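Tridside shared workshop – pre-run checklist, two-arm build, simulator stage
Checked by Jana Thiele, 5 Nov 2024

1. Scene loads, mat flat on the floor, red and blue trays side by side. OK – and I do love how tidy it looks compared with my bench.
2. Right hand has the cylinder clear of the mat. OK.
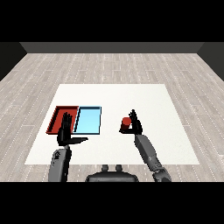 Hinov asks whether we could raise the grip force limit before January. Please leave it at 12 for now, dear, until the real fingers arrive.

3. Both trays empty while the part is held. OK.
4. Forearms free to come in close together. Watch this one, the margin I set is only 10 mm.
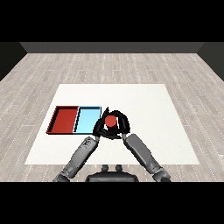
Checklist rev. C – Page 2 of 3

5. Left gripper open and empty, right one curved around the cylinder. OK, though the fingertips come closer than I'd like.

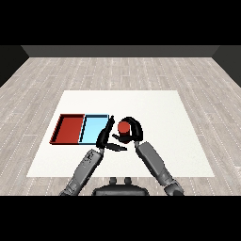
Stindura would rather we slowed both arms down for the handover, and I've penciled that in.

6. Stop key tested, log saved. OK.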